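Pluketness Community Help > Work and Jobs > Changes at Work

Packing bench is getting robot arms, what should we be asking for?

Posted by Marietjie Nkuna, Sun 5 February

Hello everyone, I hope this is the right section (I moved it once already, sorry to the moderators!). I work on the returns and repacking side at Makhubela in Rusthorpe, where we take mixed boxes of garden and hobby things, sort them, check them over and make them up into sets again. There are 40 of us across the shifts and most have been there longer than I have. Before December it was all done by hand, and now we have the first bench with a pair of arms on it, with more on the way once the budget comes through.

Management has been decent about it so far, I do want to say that. They've told us no jobs are going this year. But the work itself is already different. The people on that bench used to chat and sort and get up to fetch things, and now they mostly sit and watch, and step in when something gets dropped or two handles come up together. A couple of them go home more tired than they did before, which surprised me. There's a meeting coming up and I've been asked to bring a list from our shift. What would you put on it? I don't want to go in there and only say "we're worried."

Lesego Pretorius

Hi Marietjie, we went through something very like this at Walo, where I was on kitting for years and now look after three of the arm benches, so I've seen it from both chairs.

The first thing I'd put on your list is rotation. Watching a machine is tiring in a way that's hard to explain to somebody who hasn't done it, and we ended up swapping every 40 minutes, with hand work in between. It made more difference than the new chairs did (though the new chairs were lovely, don't turn them down).

Second, ask who sets the target. Ours was written by the people who installed the system and it said 104 sets a shift, and it took no notice of mixed boxes where everything is tangled up and lying at odd angles. Long handles on top of short ones were the worst. We kept a notebook of every time someone had to step in, for a whole month, and took that to the meeting. The target came down to 96 and stayed there, and the notebook got us listened to on other things as well.

Third, training, and get it in writing. Find out who gets taught to restart the arms, teach them a new item, clear a fault and so on, and whether that comes with a higher pay grade. At our place the younger ones were simply picked in the first round and there were hard feelings about it for ages. In the second round it was opened to anyone who put their name down, and two of the best we have are ladies close to retirement who know by feel how a thing ought to be picked up.

Oh, and ask about the stop button! Everybody on the bench should be allowed to press it without having to fill in a form afterward. Good luck, and do come back and tell us how it goes.

benchwarmer_rh

Get the "no jobs are going" part on paper with a date on it. Also ask what happens when somebody leaves, whether they get replaced. That's how it went at my last place, no layoffs, just fewer people every spring.

Marietjie Nkuna

Thank you both so much, I've copied all of this out. The notebook is starting with tomorrow's early shift and I've already found somebody with tidy handwriting.
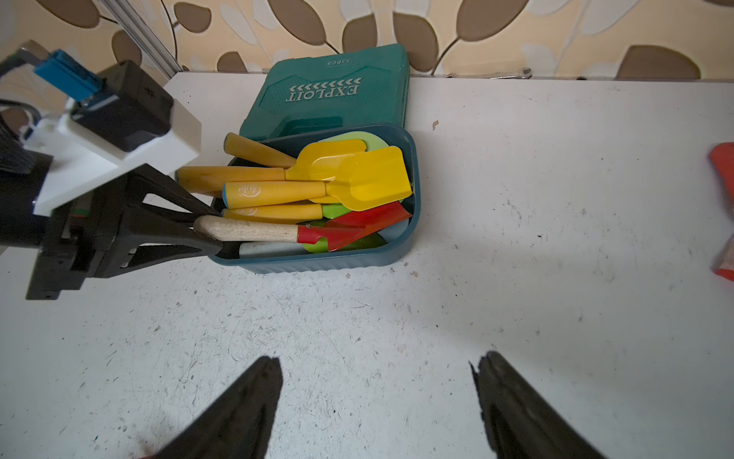 Who should be showing the arms how to pick up a new item, the installers or the people on the bench?

The people on the bench, wherever it can be arranged, with an installer nearby for the first few days. They know which pieces slip and which ones catch on each other, and they'll be the ones putting it right when a pick goes wrong. Ask for that time to be counted as paid training and kept separate from the day's target, so that the rest of the shift isn't left making up the difference.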